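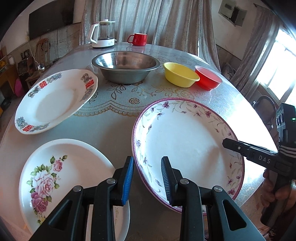 Someone using the name Nornska wrote to me after the first version went up, asking why on earth the serving platters and the dinner plates were lumped together in one list, and whether I'd ever tried to lay a table from it. Fair question! I hadn't. So this is the second version, and platters now have their own file.

Cutum: a list of mismatched crockery and what it's good for

Version 2, updated 11 Dec 2025

What's in it

Cutum is my running record of household crockery, mostly the odd bits. Plates that lost their set, bowls bought singly, the one good platter that only comes out when there are people round. I started it in June when I was trying to work out what I could put on the table for a big lunch without borrowing anything, and then I sort of kept going (my own cupboards first, then family, then anyone who'd let me look).

There are 862 entries at the moment. Of those, 139 are platters and big serving dishes, which is far more than I expected, and I suspect people simply never throw platters away. The rest are plates, bowls, mugs, and a small file called "table extras" for kettles, jugs and trivets, because they take up room on the table too and I kept forgetting to leave space for them.

The files

plates.csv has anything flat that one person eats off.
platters.csv has anything flat that gets passed round. Oval ones nearly always end up in here.
bowls.csv covers the lot, from dip bowls to steel mixing bowls. I know mixing bowls aren't really crockery, but I serve salad in mine and so do plenty of other people.
mugs.csv is mugs and cups. Saucers are in plates.csv, sorry, I changed my mind halfway and haven't moved them back.
extras.csv is as above.
notes.txt is me rambling about patterns. Skip it if you like.

The columns

"shape" is round, oval, square or other. Wavy edges don't count as a shape, they go under "edge".

"rim" is for a coloured or patterned rim. If the pattern goes round the inside of a plain coloured edge I put both, edge colour first.

"motif" is the main picture or pattern. I've kept this loose: roses, vines, other flowers, lettering, double happiness, stripes, plain. One piece can have several. Double happiness used to sit under "lettering" and a couple of you quite rightly grumbled about that, so it has its own value now.

"material" is only filled in when the owner was sure. Lots of blanks! Please don't fill them in by guessing from the shine.

"maker" is whatever's stamped underneath. Hämäläinen and Stovemell turn up again and again in my family's lot, but that only tells you where my family shopped.

"use" is what the owner says they use it for, in their own words. This is my favourite column. It's also the messiest, and if you want to sort by it you'll have to tidy it up yourself.

Laying a table from it

Pick the platter first and work outwards. I tried starting with the plates and ended up with nowhere to put the food. Floral pieces get along better than you'd think, even when the flowers are completely different, and a plain bowl or two in a strong colour stops it all looking like a tea shop. A patterned cloth underneath is fine by me, though my mum disagrees.

For sizes, I call anything over 300 mm across "large". Ovals are measured along the long side.

Known problems

Around 30 bowls have no measurements, mostly from the very first afternoon when I'd forgotten the tape measure. Colours are a muddle between purple, magenta and mauve, and I'm not consistent from one day to the next. Chips and cracks are only noted if the owner mentioned them. Some duplicates have crept in where two people in the same house both sent me the same plate.

Adding your own

Yes please! Send a row in the same order as the file it belongs in, leave blank whatever you don't know, and say if you'd like your name left off. Sets are welcome as well as odds and ends, just put one row per design and the number of pieces in "count".

Free to use for anything you fancy.

Still to do: saucers, egg cups, lids without pots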